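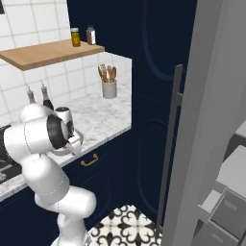
Filtering simulated kitchen demonstrations before policy training

The steps on this page take a raw batch of simulated pick-and-place episodes and produce a training set with failed and near-failed grasps removed. They assume the Fesside simulator is installed and that you have already exported episodes in the standard layout, one folder per episode. The method is the one Dilek Güler used for the Breltisdale kitchen set.

Step 1. Replay every episode open loop

Load the recorded initial state and send the recorded joint commands with no feedback correction. Keep the physics timestep the same as at collection. If it differs, contact timing shifts and small objects slide on the counter before the fingers close.

Log three signals per step: gripper opening, contact force on each finger, and object height above the support surface.

Step 2. Mark the grasp window

The window opens at first contact by either finger and closes when the object has left the surface for 8 consecutive steps. Episodes in which the window never closes are failures. Move them to the rejected folder, but do not delete them. Step 5 uses them.

Step 3. Score the window

Compute the peak difference in force between the two fingers and divide by the mean total force. A high score means one finger pushed the object before the other arrived. We drop the worst-scoring tenth, ranked within each object class. Ranking across classes removes nearly all the small objects and leaves the kettles.

Step 4. Re-render

Render the surviving episodes with 3 texture seeds each. Randomize cabinet paint, counter material and floor tile. Leave the camera pose fixed on the first pass. Articulated fixtures such as refrigerator doors must keep their recorded joint angle, or the arm may pass through them in the new render.

Step 5. Check the split

Train the baseline policy twice, on the unfiltered and filtered sets, with the same number of gradient steps. Evaluate both from held-out initial states, including those of the rejected episodes.

On the Breltisdale set, 1,832 raw episodes went in and 401 were rejected over steps 2 and 3 combined. The filtered policy did better on small objects and the same on large ones.

Known problems

Replay diverges on long episodes with more than one contact phase. Skarphéðinn Eskildsen's patch, which splits them at gripper release, is merged as of Mon 20 January. Older exports need to be converted first with the Trudeck script.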